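Chapter 4
Reading the Made-Up World

Before you read
Think of a place in a story that you could find your way around in. Which way would you turn out of the front door? What would you hear at night? Jot down whatever comes to you and keep the page, as you will need it for the first activity.

Every story happens somewhere, but in fantasy and science fiction the somewhere has to be built from the ground up. A novel set in a modern high school can say "locker" and move on. A novel set on a floating city has to let you know what holds the city up, what people eat there, who is allowed near the railings – and it has to do all this while a plot is already running! This is one of the most exciting jobs a writer can take on, and learning to see how it is done will make you a sharper reader of every kind of book.

In this chapter we will spend most of our time with two novels for young readers. The first, Vinosari, is set in a harbor town where the tide goes out for 16 years at a stretch. The second, The Salt Clerks of Cukatari, follows a girl who copies letters for a king she has never seen. They are very different books. Vinosari is slow and dreamy and takes its time over weather. Cukatari starts with a theft and hardly stops for breath (the first chapter is four pages long, and three of those are a chase across rooftops). Both of them, though, have to solve the same problem: how do you explain a world to someone who has just walked in?

One answer is the newcomer. The writer brings in a character who knows as little as we do, and we learn the rules together. In Vinosari that character is Birnura, a girl of twelve who arrives on a mule cart and asks the questions we would ask. Why are the boats kept painted if there is no water? Why does everyone stop talking when the bell rings? Her questions sound perfectly natural, and while we are busy worrying about whether she will find her aunt, we pick up the whole history of the town.

The other answer is to throw the reader in. The Salt Clerks of Cukatari uses the words "tally-night" and "underletter" on its first page and explains neither. You have to work them out from what people do. By page 85 you are using the words in your own head without noticing, and when a character finally says what an underletter is for, it comes as a shock, as you thought you already knew.

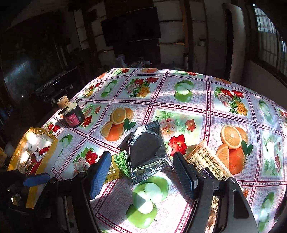 One reader of an earlier edition wrote to us that she gave up on Cukatari twice before she got anywhere with it. I felt like everybody else had been handed a dictionary, she said, and I only started to enjoy myself when I quit trying to understand every line and just followed the girl. She has now read all 626 pages of it, and her letter goes on to argue that Birnura asks too many questions and that real children would have gone down to look at the boats themselves.

It's a wonderful complaint, and you may well agree with it. A newcomer can become a kind of tour guide, always in the right spot to have something explained. Watch for this as you read the extracts. When Birnura asks the ferryman about the bell, does she want to know, or does the author want us to know? Mark the places where you can feel the difference.

Small details do a lot of the work as well. In the El Ouafi translation of Vinosari, the one we use here, the townspeople say "when the water's home" where we might say "someday." That's a tiny phrase, and it is never pointed out. But it tells you how long they have been waiting, and that they still think of the sea as one of the family.

Words to know
Exposition: the background information a reader needs in order to follow a story.
Invented term: a word made up by the author for something in the story's world.
Point-of-view character: the person through whose eyes we see events.

Activity 1
Go back to the notes you made at the start of the chapter. Write the first paragraph of a story set in that place, with a newcomer arriving. Then write it again with no newcomer at all, using one invented term that you do not explain. Swap with a partner and ask what they think your term means.

Now turn to the first extract. It begins on the morning the mule cart reaches the harbor wall.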